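Dumlao puts robot packing line into Parkgate sandwich kitchen

Grerkville food producer says packing staff will move to filling, checking and line running

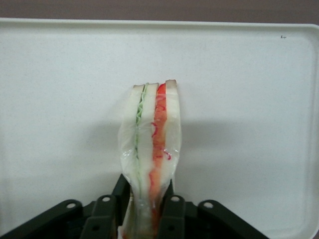

Dumlao has started running an automated packing line at its Parkgate kitchen, where 49 people make chilled sandwiches for shops, canteens and hospital kiosks. The line was supplied by Mustevora and takes over the job of moving wrapped sandwiches from the wrapping machine to the delivery trays. Soft packs are awkward for a machine to hold. On a triple-slice sandwich in clear wrap, with lettuce on one side of the middle slice and a red filling on the other, the two black fingers close low down, where the plastic gathers, and leave the upper part of the bread alone.

The kitchen packed by hand until November. Staff on the early shift stood at the end of the wrapping belt and lifted each sandwich across, often for the whole morning. It was the job people most often asked to be moved off, and wrist and shoulder strain was the most common complaint in the accident book.

During the trial the line packed 2917 sandwiches, of which 13 were set aside for a person to look at. Most of those had a loose wrap. The speed is held at the pace the hand packers worked to, and Dumlao has no plans to raise it before the spring.

No jobs are being cut. The packers have been offered places on the filling tables or in label and allergen checking, and six have trained to run the new line - clearing stoppages, changing finger pads and setting it up for each product. Line runners are paid at the higher grade. Training takes place in paid hours.

The early shift will still start at 4am, though the packing end now needs two people where it used to need five. Rolls and wraps will go on being packed by hand, as the grippers have not been set up for them.

A second line is planned for the afternoon shift at Parkgate. Staff will be asked for their views on the layout before it is ordered.

Notes to editors

Dumlao makes chilled sandwiches, rolls and wraps in Grerkville. Visits to the Parkgate kitchen can be arranged through the company's press office.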